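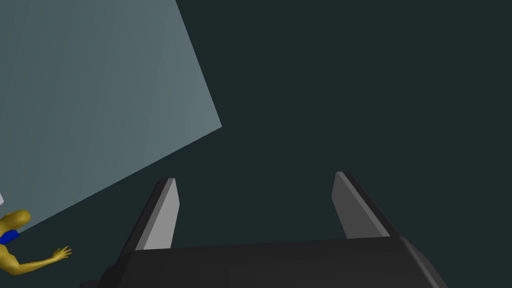
Plonditport, 12/18/18 - Festano has changed how it sets up the two-finger gripper on its Nedelcu packing cell, moving the first round of position checks into a simulated copy of the cell before any work is done on the floor.

The model includes the gripper, a flat table and a simplified human figure used to check clearance at the operator side. According to Roxana Ardeleanu, who heads cell maintenance at the plant, each setup now starts with the fingers open and nothing between them. The zero position is stored, the fingers are closed at low speed, and the two end positions are compared with the values held in the controller. A difference of more than 2 mm stops the procedure.

"We used to find a bad offset when the gripper touched the table," Ardeleanu said. "Then we lost a shift taking the fingers off and putting them back on."

The approach path is run next. The software, supplied by Dolteo, moves the gripper toward the table edge at 11 preset heights and logs the smallest distance to the table and to the figure. Paths that pass are copied to the real cell and repeated at reduced speed with the guard door locked.

Maintenance intervals have also been revised. Finger screws are checked for torque every 900 operating hours, and the guide rails are cleaned and greased at the same stop. Finger pads are replaced on wear, measured at the tip. The previous schedule called for all three jobs at fixed calendar dates, whatever the cell's workload.

Technician Nelu Gavrilă said a full setup now takes about 52 minutes, including the repeat run on the real cell. Most of the remaining time goes to entering the tool weight and center of gravity by hand. Dolteo plans to read both values from the tool file in its next release, due in May.

The second packing cell at the site will stay on the old procedure until its controller is replaced.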